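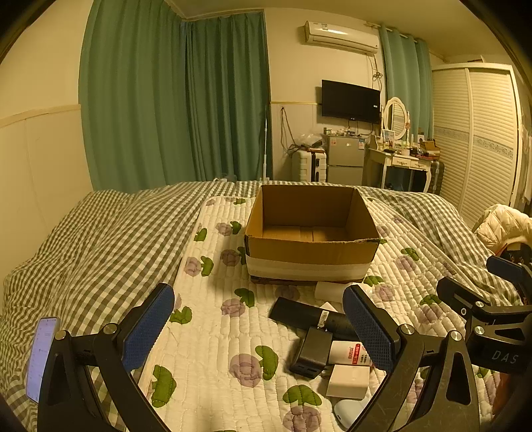
Empty box on the quilted pad, spare bed.

Search this diary Enter keywords Go

3 minute read

Third quote in for the kitchen, and I am no closer to believing any of them.

The man from Clatesum came at nine, which is when he said he'd come, so that's one point to Clatesum. He measured the long wall twice and the short wall once. I asked about the short wall and he said he had it. We'll see. The last outfit "had it" too, and their drawing put the dishwasher where the radiator lives.

His pitch was full of words I've started writing down on the back of the envelope. Bespoke. Journey. Soft-touch. He said the cabinets come with a lifetime guarantee and I asked whose lifetime. He laughed and I didn't. When I read the sheet after he left, the guarantee covers the hinges and the drawer runners, and you have to register them online within 40 days of fitting or it drops back to whatever the hinge maker offers. The doors themselves get a line that says "natural variation is not a fault." I bet it isn't.

Then the discount. There is always a discount. If I sign before Saturday they'll take 2000 off, and I'd like to know what I'm being charged that they can drop that much for the sake of a few days. I said so. He told me it was a factory slot thing. Edar had a factory slot thing as well, back in the summer, and their slot was closing for good, and then they phoned me three weeks later with the same slot.

The Salazar quote is still the one I look at most. It's plain and it's ugly and somebody typed it in capitals, but it lists the units one by one with a price against each. I can see that the corner carousel costs more than the oven housing. I can see what they want for taking the old stuff away, and I can decide to do that part myself. Clatesum gives me one number at the bottom and a picture of a lemon.

Worktops. I had all but settled on the solid wood and now I've gone off it. Everyone selling it says oil it now and then. Everyone who owns it, as far as I can tell from reading half the internet at midnight, says oil it constantly and never leave a wet cup near the sink. The laminate sample from Rodcombe has been sitting by the kettle for a week, taking everything I throw at it. Coffee, beet juice, the bottom of a hot mug. It looks the same as the day I got it. It also looks like laminate, but I can live with that.

Base units are 600 deep in all three plans, and the gap between the runs comes out at 88 centimeters in the Clatesum one. I stood in the kitchen this evening with two strips of masking tape on the floor and tried opening the oven door. You can do it. You can't do it and have another person go by with a pan of pasta. I emailed to ask if the short run could use the shallower units and got an automatic reply thanking me for my enthusiasm.

Nobody has given me a straight answer on the floor either. Edar wanted it down first, wall to wall. Clatesum wants the units in first and the floor cut around them. Salazar said either, and that the price was the same, and that I should ask whoever lays the floor. I haven't got anyone to lay the floor. So that's another round of quotes.

October, they all say, as if October were a place you could just walk to. I'm penciling in spring.

Must find the stopcock key before anyone starts. Also ring Salazar about the end panel – it's on the list twice.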